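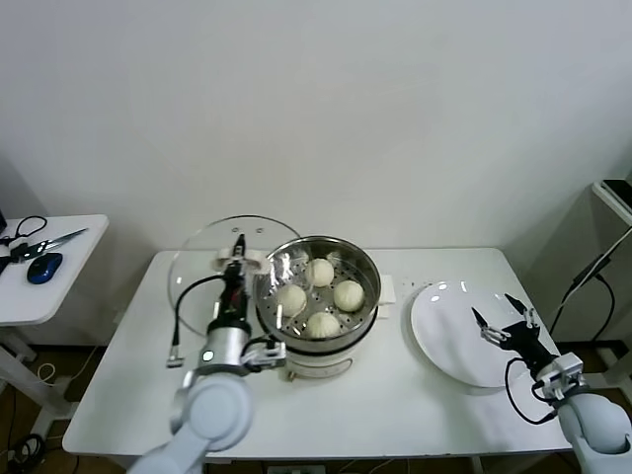

How long do filled buns need in an electric steamer before they can be plated?
Filled buns made to the Mahasneh dough sheet take 11 minutes from the first visible steam. Plain buns from the same dough take less. The exact setting is in the timer column of the table file, and it overrides anything printed on a package.

Trutari Steamed Bun Set

README, revision 3

Summary

Trutari is a collection of 238 short records covering the steaming and plating of wheat buns on a tabletop. Each record covers one batch, from loading the tray to the last bun on the plate. The records were compiled at the Kidano test kitchen in October. The set is meant for people who write kitchen instructions, compare steaming times, or need consistent reference material on small-batch bun service.

Contents

records/ one folder per batch, numbered in order of preparation
stills/ still pictures, one or more per batch
table.csv one row per batch
dough.txt the Mahasneh dough sheet, US and metric units
CHANGES what was altered between revisions

The stills folder holds 2,734 files. File numbers match the batch number followed by a sequence number. Gaps in the sequence are deleted duplicates and do not indicate missing material.

Columns in table.csv

batch: integer, starts at 1
dough: plain or filled
count: number of buns loaded
layout: diamond, row, ring, or other
liner: none, paper, or cloth
timer: minutes, counted from first visible steam
rest: minutes with the heat off and the lid on
lid_off: where the lid went after opening (upright, flat, held, or sink)
plate: diameter class, S, M, or L
surface: smooth, creased, wrinkled, or split
notes: free text, may be empty

Setup

The table is white and rectangular and stands against a plain wall. The electric steamer goes in the middle, with the control panel facing front. The round stainless steel basket sits on the base, and the perforated tray sits inside the basket. The serving plate goes on the right and is empty at the start of plating. The lid is transparent glass. Keep it to the left of the steamer when it is off the basket, so that the path from tray to plate stays open.

Fill the base with cold water to the upper line. Do not top up during a batch. If the water runs low, stop, discard the batch, and enter "low water" in notes.

Loading

Four buns are the standard load. The diamond layout places one at the back, one at the front, and one on each side. Leave a finger's width between neighbors after proofing, measured at the widest point. Buns that touch will tear at the contact point when lifted and are coded "split" even if the tops are sound.

Place buns with the pleats up. A tray with small round holes needs no liner for filled buns if it has been wiped with a thin coat of neutral oil. Plain dough sticks more and should be lined. Cloth liners were dropped after batch 117; rows up to and including that one may contain any of the three liner values, later rows only none or paper.

Opening and plating

1. Turn off the heat and start the rest timer.
2. Lift the lid away from the body, far edge first.
3. Hold the lid clear of the basket until it stops dripping, or stand it upright.
4. Bring the plate up to the base of the steamer if the reach is long.
5. Lift the front bun first, then the sides, then the back.
6. Set buns on the plate without contact between them.

Resting with the lid on applies to both doughs. Opening early produces the "wrinkled" code in most filled batches. A light crease along the pleats is normal and is coded "creased".

Coding the surface

Code the tops before lifting. One code is given per batch, using the worst bun on the tray. The order from best to worst is smooth, creased, wrinkled, split. Color is not coded. The kitchen lighting was changed twice and pale dough reads differently under each arrangement.

Cleaning between batches

Empty the base completely. Wipe the rim of the basket dry. Clear the holes of the tray with a soft brush. Flour specks and crumbs on the tabletop may be left until the end of the session and have no effect on any column.

Known issues

The rest column is blank for the first 11 batches.
"Held" and "upright" were used interchangeably in some early rows of lid_off. Treat them as one value unless the stills settle it.
Plate class M was entered as "med" in several rows. Revision 4 will correct this.
The metric column of dough.txt rounds yeast to the nearest gram. Use the US column for small batches.

Related sets

The Metus dumpling set uses the same column names except for surface. The two tables can be joined after that column is renamed.

Terms

Free to use and copy with this file attached. Altered versions should carry a new name and a line in CHANGES.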